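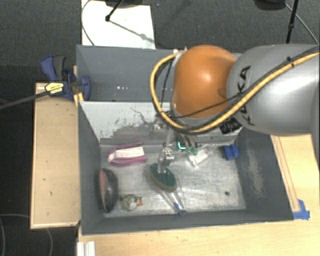
Pieter Zwane objected in the first feedback round that the cell had not taken work away from the pickers so much as changed its pace: "I used to decide when to reach. Now I wait for the arm to give up." Similar remarks recur in the interviews from the Clungate site, and they shaped the coding scheme used below.

**Figure 1.** Bin picking of mixed small goods at the Clungate returns cell. The bin is divided into two compartments and clamped at its left side.

### 4.2 Changes in task content

Before the cell was introduced, returned goods at Clungate were sorted by hand at 12 stations. Eight of these were kept as exception stations, where staff handle items the arm has failed to grasp or has released early. Goods of the kind shown in Figure 1 are hard to treat as one class. A brush offers a firm, opaque surface, while transparent packaging gives the vision system little to work with.

We logged 499 interventions by staff during August. Of these, 279 concerned transparent or flexible packaging. The remainder were mostly items resting against a bin wall, along with a small number of label checks. Operators told us that the packaging cases were tiring because they arrived in clusters, with long idle periods between them.

Job descriptions were not revised to match. Tsutomu Ebihara noted that operators were still graded on items sorted per shift, a measure that counts an intervention as lost time. Under the Usetti scheduling rules, an operator who clears a failed grasp receives no credit for the item. Section 4.3 considers how this affected rotation between stations.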